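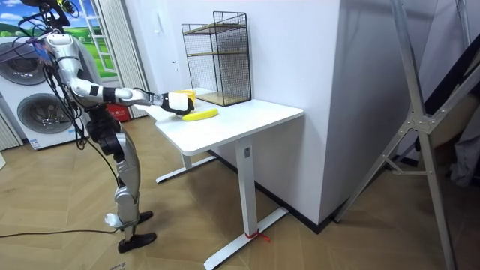

Projektbericht: Besuch am Tag der offenen Tür bei Aaltonen
Projektkurs Technik und Alltag, Gruppe 2

Eigentlich wollten wir in unserem Projektkurs nur über Roboter in der Pflege lesen, Texte zusammenfassen und am Ende ein Plakat machen. Dann hat unsere Betreuerin Siiri Räsänen in einer Stunde, in der sowieso alle müde waren, gefragt, ob wir uns das nicht lieber einmal aus der Nähe anschauen möchten. Natürlich wollten wir! So kamen wir am Sonntag, 7. August 2022, zum Tag der offenen Tür der Firma Aaltonen, mitten in den Ferien und trotzdem fast vollzählig (zwei von uns waren noch im Urlaub und haben sich hinterher sehr geärgert).

Die Anreise verdient einen eigenen Absatz, weil sie länger gedauert hat als geplant. Der Bus der Linie 17 fährt sonntags eine andere Strecke, und wir standen erst einmal vor einem Gartencenter. Ein freundlicher älterer Herr hat uns den Fußweg am Kanal entlang gezeigt, und mit etwas Verspätung, ziemlich verschwitzt, aber gut gelaunt kamen wir an. Am Empfang gab es Namensschilder zum Anklemmen und Apfelschorle, wofür wir uns an dieser Stelle noch einmal bedanken möchten.

Die Führung

Durch das Haus geführt hat uns Ihor Chornovol, der im Team für die Greifversuche arbeitet. Er hat sich wirklich viel Zeit genommen und auch die Fragen beantwortet, die uns selbst ein bisschen peinlich waren, zum Beispiel, ob der Roboter einen Namen hat. Hat er: Im Projekt heißt er Clullov, und wenn man den Mitarbeitern eine Weile zuhört, merkt man, dass sie mit ihm reden wie mit einem Kollegen, der manchmal etwas länger braucht.

Erwartet hatten wir eine Werkhalle. Der Versuchsraum sieht aber viel mehr nach Wohnung aus, mit Fischgrätboden, einem Vorhang und einer weißen Waschmaschine mit Trockner obendrauf. Herr Chornovol hat erklärt, dass ein Haushaltsroboter eben dort üben soll, wo er später einmal arbeiten könnte. Uns hat das sofort eingeleuchtet, und ein paar von uns haben ab da überlegt, was Clullov bei ihnen zu Hause zuerst erledigen dürfte. (Die Wäsche gewann mit großem Abstand.)

Die Vorführung mit Becher und Banane

Am besten gefallen hat uns allen die Vorführung am weißen Schreibtisch. Der silbern glänzende Roboter beugt sich leicht vor, streckt den rechten Arm waagerecht aus und hält einen kleinen gelben Becher im Greifer, ganz knapp über der Platte, und gleich darunter liegt eine Banane, ebenfalls knallgelb. Auf diesem engen Raum muss der Becher einen Platz finden, ohne dass er an das Obst stößt. Mir war vorher nicht klar, wie viel in so einer Bewegung steckt. Wenn ich selbst eine Tasse abstelle, denke ich dabei an gar nichts, höchstens an den Kaffee.

Wir haben nachgefragt, warum Becher und Banane dieselbe Farbe haben. Herr Chornovol meinte, das sei durchaus gewollt: Wer die Dinge nur an der Farbe auseinanderhält, kommt hier ins Schleudern, also muss auch die Form stimmen. Auch die Banane selbst sei eine dankbare Aufgabe, weil sie krumm ist und je nach Lage ganz anders gegriffen werden muss. Für eine Übungsreihe werden 200 Durchgänge gemacht, und zwischendurch legt jemand die Gegenstände immer wieder ein wenig anders hin. Das klingt eintönig, und er hat auch zugegeben, dass man dabei gern Radio hört.

Was wir gefragt haben

Im Anschluss saßen wir noch in der Teeküche zusammen. Von unseren vorbereiteten Fragen haben wir 6 geschafft, dann wurde es so gemütlich, dass wir den Zettel vergessen haben. Besonders lange ging es darum, wie fest ein Greifer zudrücken darf. Bei einem leeren Becher ist etwas zu viel Kraft kein großes Unglück, bei reifem Obst schon eher. Die Steuerung dafür läuft in einem eigenen Programmteil namens Drurnov, den wir leider nur auf einer Folie gesehen haben. Wir haben mitgeschrieben, so gut es ging, aber die Hälfte der Abkürzungen mussten wir später nachschlagen.

Wie es weitergeht

Im Oktober stellen wir unsere Ergebnisse in der Aula vor. Das Plakat gibt es trotzdem, außerdem bauen wir aus dem Baukasten Kevthorpe einen kleinen Greifarm nach, der einen Becher neben einer Banane abstellen soll. Bisher fällt der Becher meistens um. Wer Lust hat, uns beim Schrauben zu helfen, findet uns dienstags nach der sechsten Stunde im Werkraum, Bananen bitte selbst mitbringen.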